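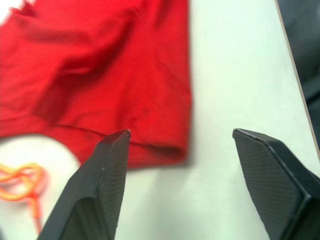

Wrist camera view, fingers open, red cloth just ahead.

Frequently asked questions about the laundry arm

I get a lot of the same emails about this build, so I'm putting the answers in one spot. I'm Uyên Dương, I build this thing in the evenings at Zolside, which is a shared workshop with good light and terrible coffee. I'll add to the page when new questions pile up.

What is it supposed to do?
Pick up a piece of cloth, find an edge, and fold it in half. That's the whole goal for now! People write in hoping it'll empty a dryer and match socks. I'd love that too, but at the moment I'm happy when it gets hold of one layer and not three.

Did you design the arm yourself?
Nope. The arm is a used Tanuria I bought from another member who was moving away. The mount, the wiring and the software are mine (well, the software is mine plus a big heap of open source). The project is called Heltance, which was a typo in a folder name that I got attached to.

How much did it cost?
Roughly 2000 dollars all in, and most of that was the arm. I stopped saving receipts in April, so please don't ask me for a spreadsheet.

Why put the camera on the wrist?
I started with one on a pole over the table and the arm kept blocking its own view right when things got interesting. With the camera on the wrist I always see the fingertips and whatever they're heading for. The tradeoff is focus. Mine is set for the fingers, so cloth farther out goes soft. I can live with that, because the last little bit before the grab is where all my mistakes happen.

What's with the texture on the finger pads?
Grip! Smooth pads let thin cotton slide right out. The pads have fine diagonal ridges, and they hold a hem much better. I tried a coarser pattern too and it snagged on knits, so back to fine it was. If you copy this, brush the lint out every so often.

Why a white tabletop?
Easy contrast. My edge finder is pretty dumb, and bright red on white is about the kindest thing you can feed it. White cloth on the white table is still a mess. I've been playing with using shadows along the folds and it works sometimes.

Where does it try to grab?
Along a rolled or folded edge if it can find one, with one finger on each side of the fabric. A flat spot in the middle is much harder, and a big bunched-up lump will give you a fistful of everything.

How many tries have you logged?
373 as I write this. I keep the video from every one, good or bad, and the bad ones are more useful. A run of 16 clean grabs is my record, and I did call my sister about it.

Is it safe to stand next to?
I run it slow, and there's a stop button by my left hand. I also keep my sleeves rolled up. Please don't skip the button on yours, even if your arm is tiny.

Can I get the files?
Yes! Finger and camera mount files are in the shared folder under Amarasinghe, the mount version with the slotted holes. You'll need 5 screws and some patience with the cable, which likes to catch on the wrist joint if you leave too much slack. Wrap it once around the forearm and test the full turn by hand before you power anything up.

Can I come see it?
Sure, evenings after 7 are best. Email me first so I can have it plugged in, and bring an old T-shirt if you want to try it on something new.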